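Slide 4. Can a machine tidy a desk yet?

(Start slowly. Wait for people in the back to sit down.)

Good afternoon. My name is Lurdes Quintela and I work at Clestari on small handling tasks. My colleague Leonor Esteves prepared the numbers, so please send the hard questions to her.

Many people ask me when they can buy a robot for the house. I always answer with pencils. A child puts pencils in a cup and does not think. For the arm it is a thin round object on a shiny table, and the next pencil may be touching it.

(Next slide. Leave both pictures up and drink some water.) 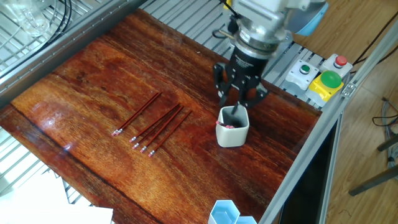
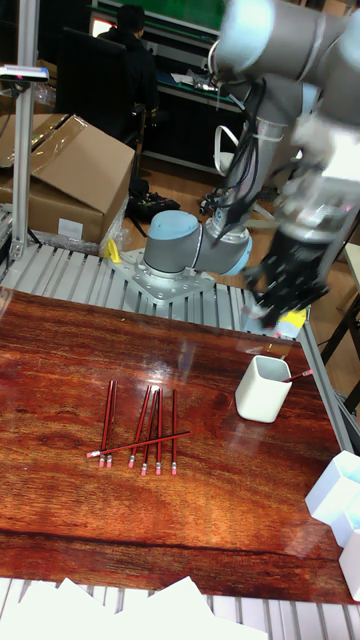

Pencils into the square holder. First picture: one pencil in the gripper. Second picture: one pencil lies across the others.

Ask the room: which pencil would you take first in the second picture? Most people say the one on top. We had to teach this choice to the arm, and it took us until December.

Numbers: 256 attempts in our test, and 70 of them needed a person to help. One attempt takes about 9 seconds. For a shop floor this is too many stops. For a home I would say the same, and at home the cup is never in the same place.

If somebody asks about the Tument project: they pack boxes, it is a different problem. Do not compare.

(2 minutes left here. If late, skip the Skedton slide and go to questions.)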